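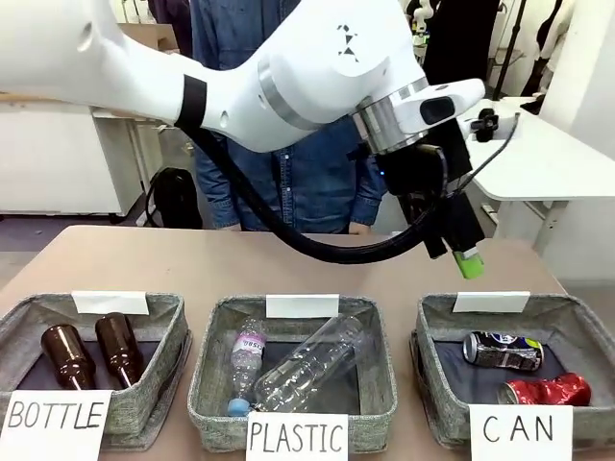
The Year I Let My Hands Learn Something

I took up bread in December, mostly because my neighbor Wichai Thongdee wouldn't quit talking about it. He teaches a night class at Bakesico, a little storefront with fogged-up windows and the best smell on the block, and he kept a spot for me (whether I wanted it or not!).

My first loaf weighed 658 grams and could have propped open a barn door. Wichai knocked on the bottom, listened, and told me to come back at 5 in the morning. So I did, half asleep, coat over my pajamas.

That's when I fell for it. You flour the counter, you fold the dough over on itself, you wait, you fold again. My phone stayed in my bag for two whole hours, and I can't remember the last time that happened.

I still mess up plenty. My rye comes out sour enough to make my sister Pongsak's-recipe-or-nothing loyal (Pongsak Intarasuk runs the Saturday-style brunch counter at Sopacua, and his rye is a dream). But last week I pulled out a plain white loaf, tore off the end while it was still too hot, and ate it standing up with way too much butter.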